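Open Sunday at the Cumstead workshop
2023-08-27

The bus drops you at the wrong end of Cumstead, so I was already warm and a bit cross by the time I found the yard. All forgotten within five minutes! The shared workshop opens its doors to visitors a few times a year and I'd been meaning to go since last November, when Chiamaka Bassey told me they were building a robot arm in there from printed parts and whatever else turned up.

The arm is called Osagie and it lives on a bench by the back windows. It's the third version. The first one couldn't lift its own wrist, and the second one could but shook so badly that they took it apart for the motors. This one has run for 16 weeks with only one rebuilt elbow, and you can hear how proud they are of that elbow.

What I'd really come for was the gripper. Solveig Isaksson makes the fingers, and she had a tray of old pairs you could pick up and bend (I did, for far too long). She started with plain hard plastic, which let go of anything smooth. Then came foam, then rubber from a bicycle tube, and now a folded, wedge-shaped finger with a dark green textured covering. They look like something out of a sewing box and I want a pair.

The camera sits down by the wrist, so the screen next to the bench shows you the job from the arm's own point of view. They practise on ordinary things with awkward shapes: spectacles, bits of cloth, a hard glasses case with its lining coming away.
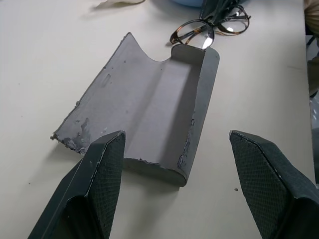

Theda Kohlhase thought the fingers were the wrong thing to fuss over, and that a better wrist would do more good than any amount of new covering. Give it one more joint, she said, and half the hard grabs turn into easy ones. Solveig disagreed cheerfully and at length, and I came away believing both of them.

Kayode Afolabi let me have a turn at driving. You hold a small handle and the arm copies you, a beat behind, and the delay does something very strange to your brain. I managed to nudge a cork off the bench and was given a biscuit for it. A boy of nine had the controls after me and was much, much better.

Money came up over tea. The whole build has cost them £2000 so far, spread over two years, and the motors ate most of it. The control board is homemade, the second they've etched, and the wiring runs through a length of old shower hose, which I thought was brilliant.

I missed the laser cutter talk completely and only caught the end of the soldering table. Doors close at 4, and they do mean it, the lights start going off. If you go, take the lane behind the chapel instead of the main road, and bring cash for the tea.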